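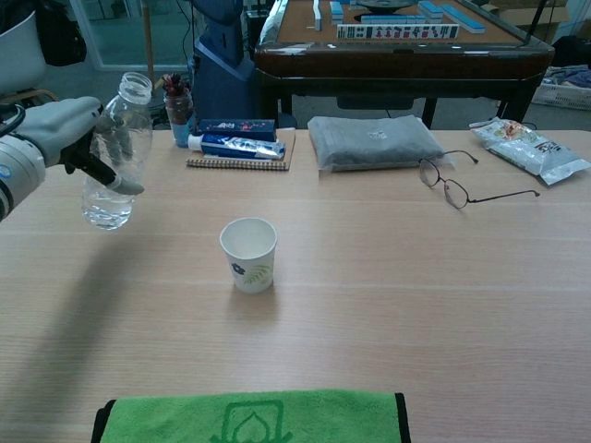
Is refilling plastic water bottles really a problem, or is that a myth?

Posted in Kitchen & Household by Despina Zervas

My sister-in-law sent me one of those forwarded messages saying you should never refill a store-bought water bottle because the plastic "breaks down" after the first use and leaches who knows what. No source, of course. I've been refilling the same kind of bottle at work for years, usually for four or five days before it goes in the recycling, and I have never been sick from it as far as I can tell.

Then a coworker told me the real trouble is bacteria and the plastic is fine. So which is it? I'd like an answer from someone who isn't selling a steel flask. The Brinow store near me wants 29 dollars for one and the sign next to it says "toxin free hydration," which made me trust it less.

We're on town water here in Prundham, if it matters. The bottles are the thin crinkly kind.

2 replies

Manolis Psarras
Member, 2641 posts

Your coworker is closer. The forwarded message has been going around in one form or another for as long as I've had email, and it usually mixes up different plastics. Most thin single-use water bottles are PET (look for the 1 in the triangle on the bottom). BPA is the one people worry about, and it isn't used to make PET. Small amounts of other things can move into the water, antimony for one, and more so if the bottle sits somewhere very hot for a long time. I wouldn't drink from one that spent August on a dashboard. Room temperature on a desk doesn't bother me.

The mouth of the bottle is what I'd think about. You drink from it, you touch it, it stays damp, and the neck is too narrow for a normal sponge. Warm soapy water and a bottle brush will do it, then let it dry upside down with the cap off. Don't use boiling water, it'll warp. Don't forget the cap either — the threads inside it hold grime better than the bottle does.

If you pour into a cup and never put your mouth on the bottle, you've cut out a lot of the problem. Paper cups are fine for that, though buying paper cups so you can keep a free bottle going seems like a funny way to save money. Use a mug.

I would toss it once it's creased or scratched or smells like anything. Thin plastic wasn't made to be scrubbed every night and I don't see the point in pushing it to a month. As for steel, a plain one from a discount store works the same. I have a Fondier that cost 19 dollars and the only thing wrong with it is the lid. It still has to be washed, and I suspect half the people who brag about theirs don't do it.

raptis_fan

just freeze it overnight, kills everything. done this for years no problems

Manolis Psarras

Freezing doesn't kill everything. A lot of bacteria just sit there and start up again once it thaws. Wash it.

Despina Zervas

Thanks Manolis. I looked and mine has the 1 on it. I'm still not convinced the antimony thing is worth losing sleep over, but I did look inside the cap and I'm a bit disgusted. Bought a brush. Will skip the freezer.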